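Hotard Robotics Club: Laundry Task FAQ

Answers for new members and for teams entering the November meet. Maintained by Otakar Danko.
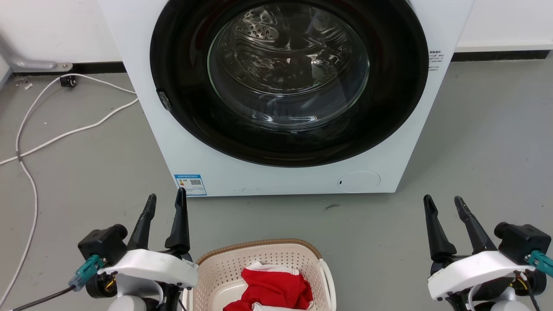
Do I need programming experience?
No. First-term members start on teleoperation and logging. Python is taught in the second term.

What does the task consist of?
The robot opens the washer door, moves the garments from the basket to the drum, and closes the door. Detergent and cycle selection are not scored.

How long is a run?
A run is limited to 70 seconds per garment. Timing starts when either gripper first moves.

How many demonstrations must a team record?
40 complete ones before training. Partial runs may be kept but go in a separate folder - do not mix them.

Can we change the gripper fingers?
Yes, if the replacement mounts to the existing housing. Show the part to Boglárka Vass before fitting it.

A motor stopped responding. What now?
Cut power, reseat the connector, then restart the controller. If the fault comes back, write it in the bench log and stop for the day.

When is the lab open?
Tuesdays and Thursdays after 4 p.m., room 26. Weekend access is arranged with Higinio Nava.

Who owns the code?
The team that wrote it. The club keeps a copy for teaching.

Last updated Sunday, April 14, 2019

26 shares
3 comments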